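Greltov (manipulation method)

Greltov is a method for teaching a robot arm to tidy, sort and rearrange small household items on a tabletop. It belongs to the wider family of imitation learning methods, in which a robot learns from recorded examples of a task instead of from rules written out by a programmer. What sets Greltov apart from its relatives is the way it treats the objects that the robot is not holding at the moment. Most methods of this kind pay close attention to the item being moved and treat everything else as something to steer around. Greltov keeps a running guess about every item on the table, including the ones that have been sitting still the whole time, and it uses that guess to decide both what to pick up next and where there is room to set it down.

The method was developed by Dirk Kröger and his colleagues at the Meinecke laboratory, where it grew out of an earlier and rather less successful project called Heroritz. The name Greltov has no agreed meaning, although people in the group have offered several explanations over the years, most of them contradicting one another.

Background

Heroritz, the earlier project, was a grasp planner. Given a view of a table, it proposed places where a gripper might close on an object, ranked them, and sent the best one to the arm. It did quite well on single objects with hard, plain sides. It did poorly on soft things, such as folded cloth, and it had no memory at all, so that an item hidden for a moment behind the arm was treated as if it had left the table and then come back as a stranger.

Kröger's group spent a good while trying to patch this second problem with better tracking, and the patches did help a little, but every new one seemed to make the planner slower and fussier. The decision to start over was made in May, after a long run of trials in which the arm kept setting objects down in spots that were already taken.

Method

Greltov works in short cycles. At the start of each cycle the system takes in a view of the workspace and updates its table memory, a list of the items it believes to be present, each with a position, a rough outline and a measure of how sure the system is about both. When the arm passes in front of something, the entry for that item is kept and its certainty is lowered slowly. Once the item comes back into view the certainty rises again, and the position is corrected if need be.

The second part is the policy, the piece that was learned from examples. It reads the table memory together with the current view and gives out a short stretch of arm motion, followed by a decision to open, close or hold the gripper. Only the first portion of that stretch is carried out before the next cycle begins, so the arm is always working from a fairly fresh plan. Readers familiar with action chunking will recognize the general idea, and the authors have always been open about borrowing it.

Carrying is the part of the task where the table memory matters most, as the arm and the item beneath it can cover a good share of the view.

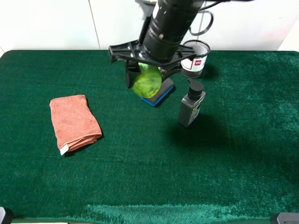 The arm carrying a round green object over the felt-covered table, with a pump bottle and a mesh-rimmed cup standing nearby.

The third and last part is the placement check. Before the gripper opens, the system compares the outline of the held item with the outlines of everything in the table memory. If there is too much overlap, the arm moves a little to one side and the check is run again. This sounds like a small thing, and in terms of computer code it is, but the group credits it with a large share of the improvement over Heroritz.

Training data

The policy was trained on 1,000 demonstrations recorded by operators who guided the arm by hand controller. Each demonstration covers one short task, such as moving a named item to another part of the table or bringing two items closer together. Operators were asked to work at whatever pace felt natural to them, and they were not told to repeat a demonstration that went a bit crooked. Kröger has argued that these untidy recordings are worth keeping, as they show the policy how a person gets out of trouble after a poor start.

A further 186 recordings were set aside and never used in training. They serve to test the table memory on its own, without any arm motion being carried out. Every recording in this set comes with hand-marked item positions, and the memory's guesses are compared with those marks from one cycle to the next.

Object set

The items are ordinary ones, chosen to differ in shape, stiffness and surface. A folded towel is low and soft and can change its outline when it is touched. A pump bottle is tall, with a head that sticks out to one side. A mesh cup lets some of the background show through, and this was one of the things Heroritz found hardest. Rounded items can roll if they are let go too early, so they put the timing of the gripper to the test. The table is covered in green felt, which cuts down on sliding.

Layouts are changed between trials, and they are kept loose on purpose. Some leave a wide stretch of the felt free, giving the arm many good places to set something down, while others crowd the items together so that the placement check has real work to do. 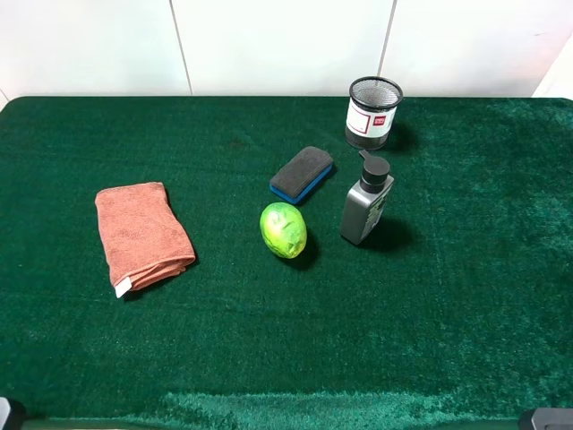
Results

Greltov was compared with Heroritz on 100 trials, using the same arm and the same objects for both. The newer method finished more of its tasks, and the gap was widest in crowded layouts. With only a couple of items on the table and plenty of space between them, the two came out nearly even, a finding that the group reported plainly and that has been quoted by others as a fair warning against using the heavier method where it is not needed.

Taking away the placement check hurt the results more than taking away the memory did, which came as a surprise to its designers.

Limitations

Soft items remain a weak point. The outline stored for a towel is the outline it had when it was last seen, and if a corner flops over during a move the memory can be wrong for several cycles. The method also has no notion of stacking, and will refuse to set one item on top of another even when asked.

Related work

Drernemis, a later system from the same laboratory, uses the Greltov table memory with a two-armed setup and adds a simple model of how cloth folds.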